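The basket cure

Every home-tidying plan seems to end in a woven container. Our sceptic cleared a table to see what one could do

There is a basket in the hall of almost every house I visit. It holds gloves, a dead torch, three kinds of tape and a letter from the water board. The owner will tell you, with some pride, that it was bought to keep the hall tidy. Ask what was in it last April and you get a long pause.

I have been suspicious of baskets for years. They are sold as a cure for clutter, yet what they mostly do is give clutter an address. So when Despina Sarantis, who runs home-order classes in Gunbridge under the name Oditz, wrote to say that I had been unfair to them in these pages, I agreed to go and be corrected.

Her method is called the Open Tray. It costs 140 pounds for a course of four evenings, and people speak of it as others speak of giving up sugar. The idea is that a low container, left in plain view with no lid, will make you honest. You see what goes into it, you get sick of seeing it, and you put it away.

"A cupboard lets you lie," Sarantis told me. "A deep basket lets you lie too. A shallow one gives you nowhere to hide."

I asked how shallow. She said I would know it when I saw it, an answer I have had from a good many people selling me things.

A cloth, a ball, a cup

The teaching table gets a white cloth, for contrast. Sarantis believes that most of us no longer see our own surfaces, and that a plain background brings the eye back. I think it also makes anything look better, as any café owner could tell her. Put a chipped mug on white linen and people will photograph it.

The first exercise uses very little. You take the tray, some small thing with no home of its own and some other thing you use every day, and you decide which of them belongs inside. A tan wicker basket with low sides went to the left, with a green ball close by and a see-through plastic cup further back.
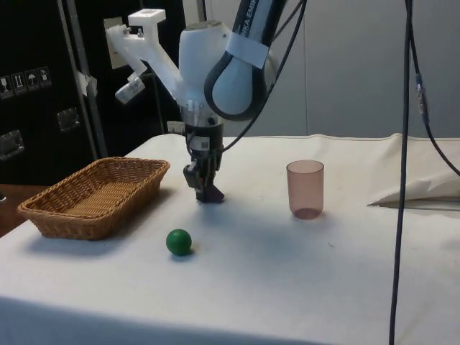
What belongs where

The answer, according to the Open Tray, is that the ball goes in and the cup does not. A ball rolls. It has no shelf, no hook and no partner, and it will be under the sofa by teatime. A cup has a cupboard, and to put it in a basket is to promise yourself a chore later on.

I accept that, as far as it goes. My trouble is with how quickly the rule falls apart once you leave the classroom. At home I made a list of the stray items on my own kitchen table and got as far as a bicycle valve, a birthday candle, a school reply slip and half a packet of seeds before I lost heart. By the Sarantis test all of them belong in the basket. By the same test the basket is full before lunch.

She has a reply to this. The tray must be emptied at the same hour each day, and she suggests half past six, before supper. If it can't be emptied in the time it takes to boil a pan of potatoes, you own too much. I pointed out that a person who could empty a basket at half past six every evening would not need the course. She laughed, and did not disagree as firmly as I expected.

Her figures are cheerful. Of the people who have finished the course, she says, 1031 filled in the form she sends out afterwards, and most of them said their homes felt calmer. I would like to hear from the ones who didn't fill in the form. I suspect theirs are under something.

In praise of the low side

I will give wicker this much: the shape is right. I had gone along expecting one of those tall laundry-style drums that swallow everything, and the one on the cloth was a modest rectangle with sides that lean outwards a little and a braided rim. You could reach into it without looking. You could also see the weave of the bottom, and that matters more than I had thought it would. An empty one looks properly empty. There is no dark corner for a battery to live in.

Flared sides do waste space on a shelf, though. Two of them side by side leave a wedge of nothing between, and in a small kitchen that wedge is worth having. Plastic boxes with straight walls are uglier and fit better. Sarantis won't have them in the room. She says that people hide ugly things, and a hidden box goes bad. I think she may be right about that, which is annoying.

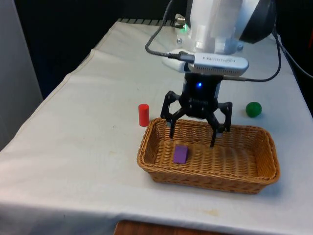
The price of plain

Then there is the matter of what all this costs. Drusumar, the shop in Gunbridge where most of her students end up, has a whole wall of woven trays, and the largest is marked at 113 pounds. For a tray! The smaller ones are kinder to the purse, but they are displayed in sets, and the sets are displayed next to the linen. Pellegrini, a hardware shop two streets away, sells a perfectly good low basket from a bin by the door. It is a bit rough on the knuckles. I bought that one.

It has now been on my kitchen table for six weeks. For the first of those I emptied it every evening and felt very well about myself. During the second I emptied it when I remembered. At present it contains the bicycle valve, the birthday candle, two pens, and a green crayon that I have moved from one end to the other several times without asking why.

But the rest of the table is clear, and it wasn't before. I can put a newspaper down flat. My husband, who had no view on wicker at the outset, has started dropping his keys in there and finding them again. I'm not ready to call that a method, and I certainly wouldn't pay 140 pounds for it.

Sarantis has asked me back for the second evening, which deals with drawers. I have said I'll think about it.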